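Home Guides Bench Basics Downloads Contact

Section 4. Setting up the pipette station

Most set-up guides tell you that a tidy bench makes for accurate work. I doubt it. I have seen bad numbers come off beautiful benches. What a sensible layout does is stop you from reaching across an open beaker, and that alone is worth ten minutes. The Prerero teaching kit ships with a layout card. Ignore the card. It puts the stand on the right and the water at the back, and whoever drew it did not have to use it.

4.1 Before you start

1. Clear the table and wipe it down. Let it dry.
2. Lay the black cloth flat and pull out the folds. A dark cloth makes clear plastic and pale tips easier to find. The Dikmont catalog claims it also "reduces error." I would like to see the data.
3. Check that the cloth does not hang so low that a sleeve or a chair will catch it.

CAUTION: Do not pin the cloth under the stand to keep it from sliding. If the cloth moves, the stand goes with it.

4.2 The stand

4. Set the stand down at the left, with both feet fully on the table. Push lightly on the top bar. If it rocks, turn the stand a little and try again before you reach for the shims.
5. Hang one pipette on the bar. One. The stand will take more, and the sales sheet says so several times, but beginners swap pipettes without looking at the volume range.
6. Lift the pipette off and put it back twice. If it slides along the bar, wipe the bar and the underside of the handle.

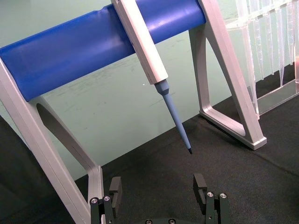 The tip is where the argument usually starts. Standard advice is to hang a pipette bare and fit a tip only when you are about to draw, and for real samples I agree. For a practice session with plain water I don't much care, as long as the tip hangs clear of the work surface, the way the light-blue one does with the pipette over the blue bar. A tip that brushes the cloth goes in the waste. People will tell you it only touched for a second. Throw it out.

NOTE: The kit pipette covers 100 to 1,000 microliters. Set it to 700 for the first exercise. Going straight to the top of the range hides sloppy plunger work, whatever the Macedo workbook says.

4.3 Tips, transfer pipettes and glassware

7. Place the transfer pipettes upright in their clear rack, bulbs up. Stand the rack against the wall, to the right of the stand.
8. Put the tip box next to the rack. Keep the lid shut between uses. Open it with one hand on the base — a full box tips over more easily than you would think.
9. Set the Erlenmeyer flask at the far right. You will not need it until Section 6, and it should be out of your way until then.
10. Place the beaker at the center, forward of everything else, and fill it with water. Two-thirds is plenty.

CAUTION: Do not use the printed marks on the beaker or flask to check your pipette. Those marks are a rough guide. If you want to know what the pipette delivers, weigh the water.
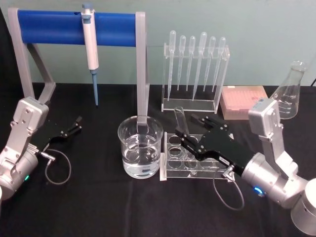

11. Sit or stand where you will be working and reach for each item in turn. Your arm should not pass over the beaker on the way to the tip box. If it does, move the beaker toward you before you move anything else.
12. If you are left-handed, mirror the whole arrangement. Swapping only the stand leaves you with the same reach problem on the other side.

4.4 Things you can skip

Līga Vaher, who tested the first draft of this section, asked for a list of what not to buy. I was glad to write it.

Colored placement mats. They slide on cloth, and people end up lining things up with the mat instead of with their own arm.

The Skerovov stand cover. It keeps dust off, I suppose. It also gets put back on over a pipette with a used tip still attached.

Rack labels. Write on a bit of tape.

4.5 Packing up

13. Eject the tip into the waste before the pipette goes back on the bar for the night.
14. Return the volume setting to the top of the range. The usual reason given is that it rests the spring. I have never seen that settled either way, but it costs nothing and the next user will at least find the dial where they expect it.
15. Empty the beaker, rinse it and leave it upside down to drain.
16. Fold the cloth inward so that any drips stay inside. If it is dirty, wash it at 60 degrees Celsius and skip the fabric softener.

If the stand still rocks after step 4, see Section 9, Replacing the feet.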